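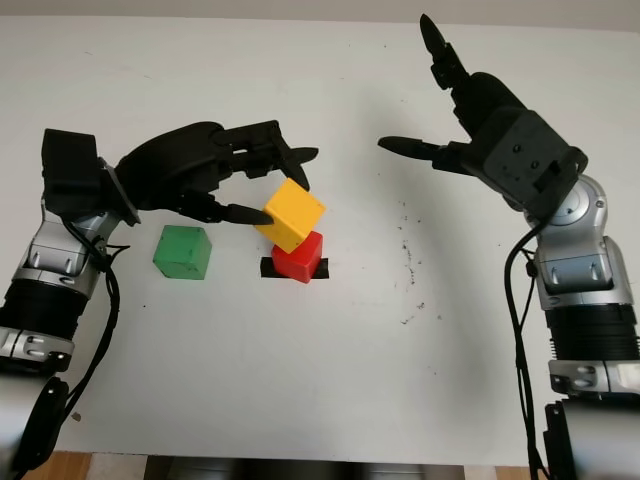 The Kutden 293 is a 32in television that sells for less than most people spend on a sofa cushion and a takeaway a month over the year, and it has been in my spare room since November. I bought it to replace an older Forus set whose backlight had gone patchy down one side. Out of the box the default picture is far too cold, and whites come out faintly blue, with colours pushed harder than they should be. Switch from Vivid to Cinema, drop the colour by seven points and turn off the edge sharpening, and matters improve a great deal. Whites look white and the pale greys behind them stay separate.

Setting up took nearly 80 minutes, most of it waiting for a software update. The stand is two plastic feet held on with four screws, and they sit wide apart, so measure your unit first. Mine overhung by a finger's width on each side and I had to move it to a chest of drawers. There are three HDMI sockets, one of them facing straight back, which is a nuisance if you plan to hang the set on a wall.

Standard definition channels are soft but watchable. HD is where the panel earns its money. Football holds together well on long passes, though there is some smearing behind the ball when the camera swings quickly. Black levels are ordinary. In a dark room you will notice a grey glow in the lower corners, and the dynamic contrast setting makes it worse by pumping up and down as scenes change. I left it off.

Viewing angles are better than I had feared. My brother-in-law Tamás Hajdu sat well off to one side for a whole film and had no complaint about the picture, only about the film.

Sound is the weak point. The speakers fire downwards and voices turn boxy above half volume. There is a speech mode that helps with the news and ruins music. I ended up plugging in an old Angelovski soundbar, and the set found it at once and let me use one remote for both.

The menus are quick enough. Changing inputs takes two presses, and the set remembers separate picture settings for each socket – something my dearer living room television still won't do. The remote is light and rattles, and the buttons for the channel guide and for mute are too close together. The guide itself covers seven days and shrinks the programme to a small window while you browse.

I paid at Uvside, where Bujar Dimitriou on the television counter matched an online price without any fuss and threw in a cable. The same shop had a larger model on the next shelf at 1118, with a better panel and proper local dimming. For a main room I would save up for that one. For a bedroom or a study the 293 is good value, provided you spend ten minutes in the picture menu and have something else to handle the sound.

Reviewed 2022-03-31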